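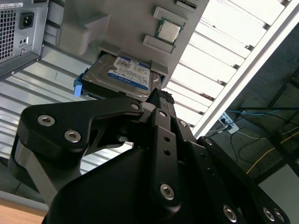
Is the Trakitz gripper kit worth it for pulling hard drives?

Posted by Radka Nikolaidis

We do small-batch refurbishing of desktop computers and I've been asked to look at the Trakitz adaptive gripper kit for our arm. The job would be taking 3.5-inch drives out of bays, putting them back after testing, and maybe handling CPUs later on. The kit comes with the gripper, two sets of fingertip pads, a wrist camera mount and a year of support. The quote from Greltlow is 1396 before shipping, and they want an answer before the end of December.

We have a test fixture with a drive bay and a CPU holder on one gray panel, so I can try both jobs without moving the arm base. Greltlow lent us a unit for the trial.

What I would like to know from people who own one:

Do the textured pads hold up? A drive is heavy for its size and the label is slick.
Does the wrist camera see enough past the finger links to line up with the bay?
Is the support any good once you've paid?

I'm not interested in suction. We tried the Brudix cup set last year and it lost its grip on anything with a wrinkled label.

Despina Janevski

We have run two of these for over 3 years, mostly on drives and power supplies.

Pads: fine. Ours get swapped every 4 months, and the first sign of wear is the drive tilting a little when the arm lifts. Wipe them with isopropyl at the end of a shift. Don't buy the smooth set for this work. If your carriers have a plastic tab on the side, teach the grip point well clear of it, or the finger will catch the tab on the way in.

Camera: the links take up a lot of the lower half of the view. That sounds worse than it is. The fingertips and whatever they are holding stay visible, and that's the part you need for the bay. What you do lose is anything close under the gripper body, so plan your approach from a point where the whole bay is in view and then go in straight.

Check the link bolts after the first week. Two of mine had backed out slightly and the grip was off by enough to scrape the bay wall. A drop of medium threadlocker fixed it. The manual mentions this, but only in the appendix.

Support was good with Greltlow – they sent a replacement finger link in four days and didn't argue. I can't speak for other dealers.

For CPUs I would say no, at least with the standard pads. They are too thick to get hold of the edge of a chip without touching whatever is next to it. You can buy narrow tips separately.

hodzic_bench

I got the Hodžić gripper instead, cheaper and no camera mount. Works ok for drives. Never tried it on a CPU. Ask them if the quote includes the cable for the controller, mine didn't.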